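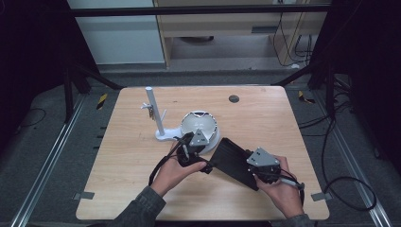

Girel Practice Mute for Alto Sax: Two Months In

Thu 21 March

I live in an upstairs apartment in Rurham with a downstairs neighbor who works nights, so my alto and I have been looking for a compromise for a long time. I've stuffed socks in the bell. I've played into the closet with the door half shut and my winter coats hanging on either side of my head. So when the Girel practice mute went on sale at the music store over in Vitgate, I grabbed one and drove home feeling very pleased with myself.

It's a zip-up padded case that goes around the whole horn, with holes for your hands and one at the top for the neck. Saxophones leak sound out of every open tone hole, so a plug in the bell mostly just chokes your low notes. Wrapping the whole thing makes a lot more sense. Mine came with a small drawstring bag, a spare zipper pull and a fold-out sheet of instructions that I read once and lost.

Getting the horn in took forever the first night. You lay it down with the bell facing you, feed the neck end through the top, then work the zipper up past the key guards. I caught the lining on the low B flat guard and said some words. By the end of the first week I had it down to a minute or so, and now I do it while my coffee brews.

How quiet is it? Quieter, let's say. With the mute on, my long tones sound like someone playing in the next room with the door closed. My neighbor says she can still hear the high stuff if she's awake, but it doesn't wake her up anymore (and she'd tell me, believe me!). Low notes come down the most. Anything above the break still has an edge to it, and if you really lean on a high F you may as well have left it in the box.

Playing in it feels weird. Your hands go in through elastic cuffs and you can't see a thing in there, so if you're still at the stage where you peek at your fingers, good luck. The palm keys are my biggest complaint. There's a fold of padding right where my left hand wants to roll over, and on fast runs up to high D I bump it about every other time. I ended up pinning it back with two safety pins — ugly, but it works.

It also gets warm. After 8 tunes out of my Baptiste etude book my hands are sweaty and I want out. I keep a towel on the music stand now.

Intonation is fine once you adjust. I play a hair sharp in it, so I pull the mouthpiece out a touch and push it back in before rehearsal. I forgot to do that once and our lead alto gave me a look I can still feel.

Would I buy it again? At the sale price, yes. At full price I'd try a friend's first, especially if you have big hands. I'm practicing most mornings before work now, and before the mute I was lucky to get in a couple of evenings a week. Tenor players, there's a bigger size, but I haven't tried it. If you have, tell me in the comments whether the palm key flap is any better!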